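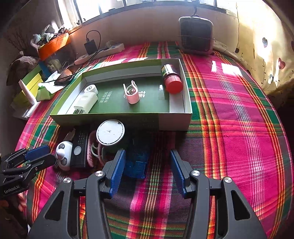 Forkstead to open 22-room guest house in former Munshi blanket mill

Bookings open on Sunday at 9am for stays from September

Forkstead, the independent guest house company, will open its fifth property in September in the former Munshi blanket mill at Broltari. The building has stood unused since the last of its looms was sold, and has been converted into 22 bedrooms, a ground-floor dining room and a small shop.

The guest house will be called The Munshi. Rooms start at £55 a night for a single and include breakfast. Bookings open on Sunday at 9am through the Forkstead website and by telephone.

The mill made woven bed blankets for hotels, boarding schools and the railway trade. Much of the conversion has kept to the layout of the original building. The bedrooms are on the two upper floors, where the looms stood, and have kept the tall windows that were put in to give the weavers daylight. The dining room takes up the old packing hall. The dye house, a separate brick building across the yard, will be used for bicycle storage and laundry.

Every bed at The Munshi will have a wool blanket woven to a pattern from the mill's own sample books. Seven patterns have been brought back for the opening, among them two checks, a herringbone and a plain cream blanket with a blue border that was once the mill's best-selling line. The blankets have been made by Vurard, the weaving firm, which bought the sample books when the mill closed and has kept them at its works ever since.

Ánh Tăng, founder of Forkstead, said: "We looked at the mill three times before we made an offer. The roof was poor and the top floor had pigeons in it, but the windows were sound and the rooms almost drew themselves. People in Broltari still talk about the place as somewhere their mother or their uncle worked. We wanted it to be a building they could walk into again, so the dining room and the shop will be open to everyone and not only to guests."

Sandamali Gunawardena, head of design at Vurard, said: "The sample books are in good order, but the notes next to the samples are short. A line might say 'as last year, more red' and leave it at that. We wove test lengths of each pattern and washed them many times over, because a guest house blanket has a harder life than one at home. Two of the patterns had to be made a little heavier than the originals. The rest are as they were."

The blankets will also be sold in the shop, in single and double sizes, and by post from Vurard. A smaller lap blanket in the herringbone will follow later in the autumn.

Building work was carried out over two winters. The roof has been relaid using the existing slates where they could be saved, and new slates were placed on the rear slope, out of sight of the street. The stone stairs have been kept and a lift added at the yard end of the building. Three bedrooms on the first floor have step-free access and wet rooms. Heating is by ground-source heat pump, with the pipework laid under the former drying field.

Breakfast will be served from 7am to 10am. The dining room will then stay open for coffee and lunch every day except Monday, with evening meals from Thursday to Saturday. The menu is short and changes weekly. Bread will be baked on site, and non-residents are advised to book for evening meals.

The Munshi will employ a mix of full-time and part-time staff in housekeeping, the kitchen and reception. Vacancies are listed on the Forkstead website, and an open day for applicants will be held in the packing hall before the opening. No previous hotel experience is needed for most of the posts, and training will be given at Forkstead's other houses.

A display about the mill will run along the ground-floor corridor. It will include wage books, order cards and photographs lent by families in the town. Forkstead would like to hear from anyone who worked at Munshi or who has a blanket with the mill's label — the company is keen to record the patterns that do not appear in the surviving books. Items can be photographed at reception and handed straight back to their owners.

Dogs are welcome in the ground-floor dining room and in a small number of bedrooms, for an extra charge. There is parking in the yard for guests, and Broltari station is a short walk away by the canal path.

Notes to editors

Forkstead runs guest houses in converted working buildings. The Munshi is its first in a former textile mill.

Vurard weaves wool blankets and throws for the home and for hotels.

Press visits and overnight stays can be arranged from the opening week. Interviews with Ánh Tăng and Sandamali Gunawardena are available on request from the Forkstead press office.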